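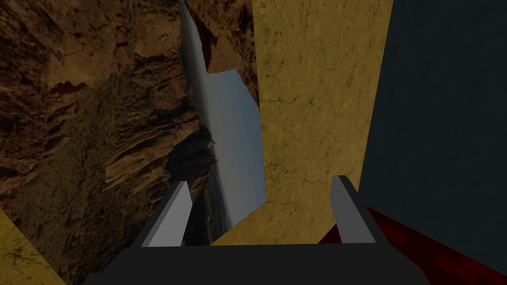 Open gripper in light gray and charcoal, computer rendering.

FOR IMMEDIATE RELEASE

Forketach brings its Saltuvine crackers to 105 grocery stores this June

JURNSTEAD - I've been baking crackers for a living long enough that my family has stopped asking me to bring anything else to dinner, and I'm so happy to finally share this one: Saltuvine, our grape leaf and sea salt cracker, goes on sale in June at 105 independent grocery stores!

If you've been to our counter in Jurnstead, you've probably had one already. We started putting them out next to the register in a big glass jar, mostly to use up the grape leaves left over from our lunch menu, and people kept coming back for the jar and skipping lunch (fine by me, but it did make me think). They're thin, they snap, and they taste a little lemony from the brined leaves. My favorite way to eat them is with cold butter. My sister puts hers in chicken soup and I've given up arguing with her.

Saltuvine comes in two flavors to start, Plain Leaf and Black Pepper. We tried a garlic one too. It was good on the day we baked it and pretty rough a week later, so it's staying in the kitchen until I figure out what went wrong.

Getting from a jar on the counter to a box on the shelf took a lot more work than I expected. Grape leaves hold on to water, and our first big batches came out chewy in the middle and scorched at the edges. We ended up drying the leaves overnight and rolling the dough thinner, and then we handed out samples at the Hapeta farmers market and asked everybody to fill in a card. More than 600 cards came back. Lots of people wanted more salt, one person wanted much less salt, and a surprising number drew us pictures of grapes. I read every card and the recipe changed because of them, mainly the salt and the size. The crackers are smaller now so they fit in one bite, or two if you're polite.

All of the baking still happens here in Jurnstead. We've taken over the unit next door to make room for a second oven and a packing table, and the lunch counter stays open with the same hours and the same menu. The glass jar stays too.

A box costs $3 at the counter. Stores set their own prices, so yours may be a bit different. The crackers contain wheat and are made in a kitchen that also handles sesame and milk. Keep the box closed and somewhere dry, and if they do go soft, a few minutes in a low oven will perk them up.

We're holding a tasting at the Hapeta farmers market on opening morning, from 9 a.m. until we run out, with both flavors, plenty of butter and a bean dip I'm a little too proud of. Come say hi, and bring your kids if they're cracker people!

Grocers who'd like to carry Saltuvine can ask at the counter for a sample box and a wholesale sheet. Reporters and food writers are welcome to visit the bakery in the afternoon, once the ovens are off and I can hear you.

About Forketach
Forketach is a bakery and lunch counter in Jurnstead. We make crackers, flatbreads and a daily soup.

###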